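Prakano Life Stories, a reading corpus
README, second edition

Welcome, and thank you for taking the time to look before you download. This collection holds 3238 short passages taken from memoirs that ordinary working people wrote late in life and handed over to us with permission to share. Most of the writers spent their years in shops, on delivery routes, in market stalls and small sales offices, and they write the way they talk, which is a big part of why we love them.

The project began when Iman Lamrani was helping her uncle type up his notebooks (he sold shoes and later carpets, and had a story for every single customer). Dayana Grajales joined soon after and brought a box of manuscripts from a writing circle she had been running at the Mandent branch library. Between them they had 12 full memoirs before anybody had thought of a name for the thing.

What you get

Each passage sits in its own plain text file, with a matching line in passages.csv giving the memoir number, the chapter, the decade the passage talks about and the writer's line of work. There are 24 memoirs in this edition. Spelling is left as the writer had it, including the names of streets and dishes that come out three different ways in the same chapter. Please don't tidy these up and send them back to us, we are fond of them!

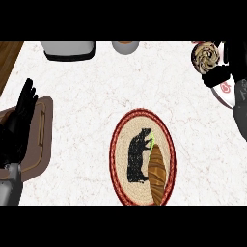 Chapter breaks were harder than we expected. Some writers numbered their chapters, some gave them long and wonderful titles, and one simply began a new page whenever he changed jobs. We kept whatever the writer did, and where there was no break at all Dayana put one in and marked it with an E in the last column.

Names and privacy

Family members and neighbors were given new names unless the writer asked us to leave them alone. Firms that appear in the stories, such as Gurex, keep their names only where the writer told us that was fine. If you come across a relative and would like a passage taken out, write to Iman and she will do it.

Known gaps

Writers who stayed in one town all their lives are heavily represented, and childhood gets far more pages than retirement does. The 20 passages in the folder called loose came without chapter numbers, so leave them out if you are studying story order.

Corrections are gathered up and added every August.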